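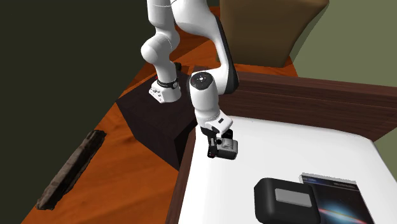 Drawers That Slide Again: Tips for Old Wooden Runners

I love an old chest of drawers, and I love it even more when the drawers open with one finger! Most sticky ones can be sorted out in an evening with things you already have in the house, so please don't put that dresser out on the curb yet.

Find the rub first

Pull the drawer all the way out and empty it (yes, even the one with the batteries and birthday candles). Turn it upside down on a towel and look at the bottom edges of the sides. Shiny patches are where wood has been rubbing on wood. Then shine a flashlight into the cabinet and look for the same shine on the runners. If you can't see anything, scribble along the edges with soft chalk, slide the drawer in and out a few times, and check where the chalk has worn away.

Clean before you wax

Old wax, dust and face powder pack down into a gray crust that drags like glue. Scrape it off with a plastic card or a dull butter knife, vacuum the inside of the cabinet with the crevice tool, and wipe everything with a barely damp cloth. Leave the drawer out until the wood is fully dry. Half the drawers I've worked on needed only this step, and it's so satisfying.

Candle stubs are your friend

Rub a plain white candle hard along both bottom edges of the drawer and along the runners, then buff with a bit of brown paper bag. A dry bar of soap works too, but it can pull in moisture over a humid summer, and then you're back where you started. Beeswax smells lovely and lasts longest in my house. Skip cooking oil completely! It goes gummy and you'll be scraping it off by September.

When it needs sanding

Go easy. Start with 120 grit wrapped around a flat block, give the shiny patch a few strokes, and try the drawer. Then a few more. I once got carried away on a nightstand from the Larkley flea market and ended up with a drawer that rattled every time a truck went by. Wax the bare wood as soon as the fit feels right.

Also, do this in dry weather if you can. Wood swells when it's damp, and a drawer that jams in July may be perfectly fine by winter. If you sand it to fit in the stickiest week of the year, it'll be sloppy the rest of the time.

Worn runners

Look for a groove in the runner, usually deepest near the front. Nylon furniture tape is great for a shallow one - clean the groove, lay a strip along it, press it down with the back of a spoon. For a deeper groove, Alun Howells, my old neighbor in Plesbridge, taught me to glue in a thin strip of hardwood and plane it level. He used maple. I've used a paint stirrer and it's held up to 42 pairs of socks!

Sagging bottoms

If the bottom panel droops, things catch on the frame below. Slide the panel out from the back (there are often 2 small nails or a screw holding it), flip it over so the bow faces up, and slide it back in. Seriously, that's the whole fix. Add a little wood glue along the front groove only if the panel is plywood. Solid wood needs room to move.

Odds and ends

Number the drawers in pencil on the back before you mix them up. Hand-cut ones hardly ever swap places nicely.

Felt dots on the back of the drawer front stop the bang.

For a musty smell, set a small dish of baking soda in each closed drawer for 4 days, then air the whole piece with the drawers out.

Loose knob? Wrap the screw threads once with plumber's tape and tighten it back up.

Rewax once a year, or whenever you hear that first little squeak.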